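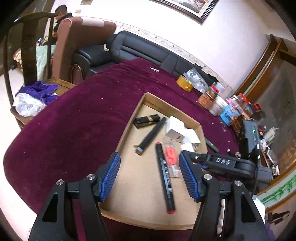

1. Where we are, end of March

Sitting room sort at the Trunside house is most of the way there. Kitchen and hall were finished before this one, see the last report. This is the room with the black leather sofa and the brown armchair, where all the small stuff ended up over the years.

Method same as before. Everything small goes out on the big table (maroon cloth stays on, it protects the top), then gets picked over. Shallow cardboard tray = things to keep in the desk drawer. Anything still on the cloth has not been decided.

2. Tray

Marker pen with the red cap, white power adapter, the bagged red item, a couple of odds and ends that need a proper look. The adapter needs matching to something before it goes in the drawer. If it matches nothing by the end of April it goes to the electrical recycling at Pistulard.

3. Still on the cloth

Yellow tape, the jar with the orange label, white container with the blue label, clear tub with the pink lid, small red box, green marker, a small metal tool. Tape and tool will go to the kitchen drawer I think. Green marker should join the other one in the tray. Cables and small parts are in a cluster and that is the slow bit, each one has to be traced to something before we let go of it. Family asked us to be careful there and we are being careful.

Empty bags get flattened and kept for the parts.

4. Furniture

Sofa, armchair and the wooden cabinet with the green bamboo pattern all stay. Framed picture stays on the wall over the sofa. Side table stays too but needs clearing, the purple cloth is for the wash.

5. Money

Grant was 300 for the room. Spent so far: labels, 2 drawer dividers, one trip to Pistulard. Reciepts are in the Pridari folder with the others. No overspend expected. Would like to put whatever is left toward lidded boxes for the cables, please confirm thats ok under the Shehu fund rules, I read them as yes but would rather have it in writing.

6. What slipped

Lost 2 afternoons to the hall cupboard, which had to be redone after the shelf was moved. So the cabinet has not been opened yet. It was meant to be done by now.

7. Next

Cables first. Then the cabinet, allow 4 sessions, could be less. Then labels on the drawers and a written list for the family of what lives where. Final report with the full costs follows after that, should reach you in May.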